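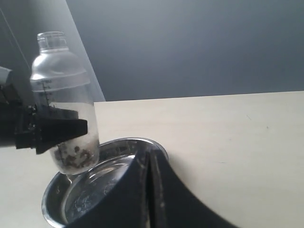 Can you pour rice without getting it all over the table? No? Good, I'd like to hear from you anyway! I'm looking for 20 people to come and spend an afternoon with us at the Rautiainen kitchen room in Urnby in March, pouring, tipping, shaking and generally messing about with dry food and the things we keep it in.

A bit of background. I'm putting together a little guide called the Clastoton Pouring Book, all about moving dry stuff from one container to another at home – rice, beans, coffee, oats, whatever lives in your cupboard. I've been collecting people's kitchen grumbles for ages (1,831 of them at the last tally, and you lot have strong feelings about bottle necks). Now I want to see real hands doing it, and most of all I want to know what annoys you.
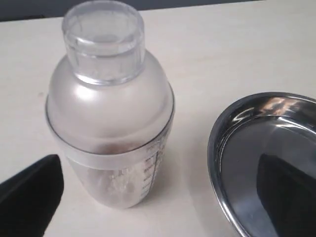

You'll each get nine small jobs to do, at your own speed, with a cup of tea whenever you fancy one. Some are dead simple, like tipping what's left in a bottle into a bowl. Others are fiddlier, and the one I'm keenest on is reading a scale. A shaker with its measurements in small print down the side of the body and a see-through cap on top looks easy enough to use, but the numbers are tiny, and I'd love to know whether you'd bother with them or just guess. (I guess. Every time.) Bring your reading glasses if you use them, please.

There's also a sorting job, with a few beans mixed into the rice. You pick them out however you like – fingers, a spoon, shaking the tub until they come to the top – and tell me what you're thinking while you do it.

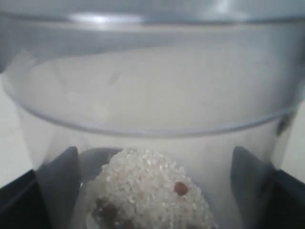

I'm not timing anyone on that one, so please don't practise at home! Take as long as you need and swear if you must.

Who am I after? Anyone over 18, really. You don't need to be a good cook, or any sort of cook. I've already got plenty of keen bakers on the list, so I'd be especially pleased to hear from people who are left-handed, people with sore or stiff hands, and people who mostly live on toast. You can sit or stand, the tables suit both. We'll be handling dry food, so if you've got an allergy, tell me when you write and I'll send you the full list of what's out.

What you get: £20 in cash on the day, lunch, and a copy of the book when it's printed. Your name goes in the back if you'd like it there.

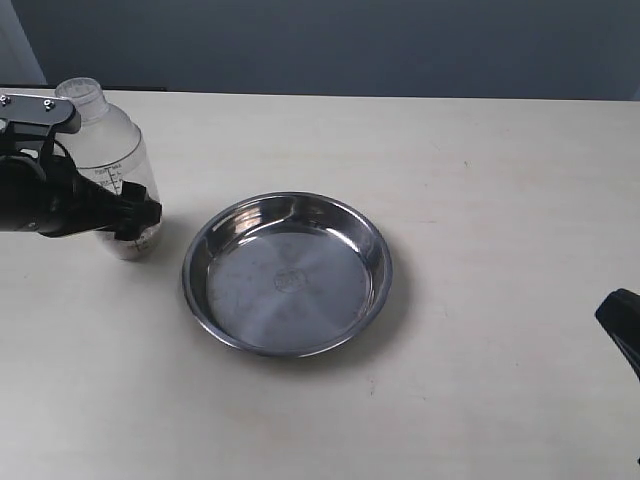 Sessions start at 1 pm and we'll have you away by 4. The room is on the ground floor on Briscombe Road, with step-free access from the yard at the back, and the bus stops right outside. Wear something you don't mind getting coffee on.

If you fancy it, drop me a note through the contact page with your first name, which hand you write with and the one container in your kitchen you'd happily throw out of the window. Couples and friends can come together but I'll need a note from each of you. I answer everyone, though it can take me a few days.

Marjatta Mäkelä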